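Three seasons with the Brandance hand shovel

Posted 13 Jul 2023 by Catriona Gunn in Tools and Sheds

My old shovel gave up halfway through a row of garlic, so I went looking for a replacement and ended up very happy with what I found. I've put off writing this one up until I'd had a proper go at it in clay, sand and the horrible gravelly strip by the side gate. 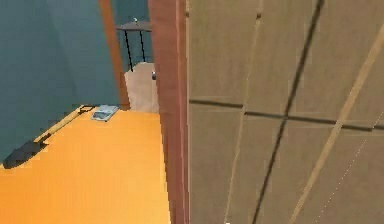

Why a short shovel at all?

I garden on a slope at Cowie, in raised beds mostly, and a full-length shovel is a nuisance up there. You're forever clouting the trellis behind you. A trowel is fine for seedlings but hopeless if you're shifting a barrow of compost. The Brandance sits between the two and I reach for it more than anything else in the shed (sorry, lovely old fork from Mum).

I'd tried the Tekden short spade before this. Decent steel, but the grip was so fat I couldn't close my hand around it, and by morning tea my wrist was grumbling. My neighbour Dougal Niven has hands like dinner plates and he adores his, so take that as you will.

In clay

We get the grey sticky kind that comes up in slabs. I was expecting to bounce off it in July, when everything's sodden, but the Brandance has a good point on it and goes in with a firm shove of the boot. There's a small folded tread on each shoulder of the blade, just wide enough for a gumboot. My only moan is that clay builds up where the socket meets the blade and you have to stop and scrape it out with a stick. Every shovel I've owned does that to some extent. This one is a bit worse than most.

In sand and compost

Bliss! It holds a good heaped load and doesn't dribble out the sides on the way to the barrow. I moved the whole of last year's leaf mould in one afternoon and my back was fine the next day, and I'm not someone whose back is usually fine the next day.

Gravel

Less fun. The blade is a touch narrow for scooping loose stone, and you'd be better off with a square mouth. It did the job along the side gate, it just took a while, and the edge picked up a couple of nicks that I took out with a file.

The handle

Ash, oiled when it arrived. I've given it linseed oil at the start of each winter and it has gone a beautiful honey colour. No splinters, no wobble at the socket. Ailsa Imrie from our allotment group bought hers the same week as mine and left it out through a whole wet winter behind the water tank. The handle went furry and grey, but a sand and two coats of oil brought it back well enough to use. I wouldn't recommend trying it.

The grip at the top is a plain D shape, with room for a gloved hand. Mine are small and Kenneth Shearer's are not, and we both got on with it when he came over to help put in the plum.

Price and getting hold of one

I paid $40 at Drindetby, which I thought was very fair, and they had it to me inside a week. They sell replacement handles for $18, so a snapped one isn't the end of the tool. I'd much rather pay that than chuck a good blade in the tip. The warranty covers the blade but not the wood, so do read the slip that comes in the box.

Would I buy it again?

In a heartbeat. I've already bought one for my sister. If your soil is mostly stone, or you're tall and don't like bending, have a look at the long version first. For raised beds and tight corners I haven't used anything I like more.

Score: 4.5 out of 5, with the half lost to that clay trap at the socket.

Comments

Mateja Georgiou: Does it come with a cover for the blade? I've got little ones in and out of the shed.

Catriona Gunn: No cover with mine, Mateja. I cut a length of old hose down one side and pushed it over the edge, and it stays put nicely.

Dougal Niven: Still say the Tekden is better. Come and dig my spuds and I'll prove it.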